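Towels again

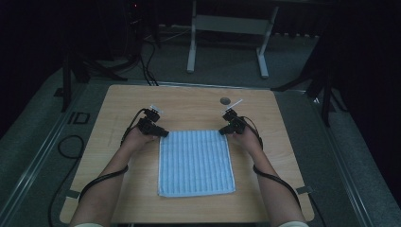

**Filed under: laundry, small wins**

Quick one before dinner. Light blue ribbed towel, laid flat on the table, long side running away from me. I fold in thirds now, then in half. Used to do halves and more halves and the stack always leaned.

Ribs help a lot, you just follow them and the edges stay straight. White hem goes on the inside. Or outside, dont care, just the same every time.

Still 18 in the basket. Vasilică Coman asked in the comments if I iron them. No!! Shelf at Bornside is 2 towels deep so they have to be flat, thats all. Bath sheets tommorow, maybe.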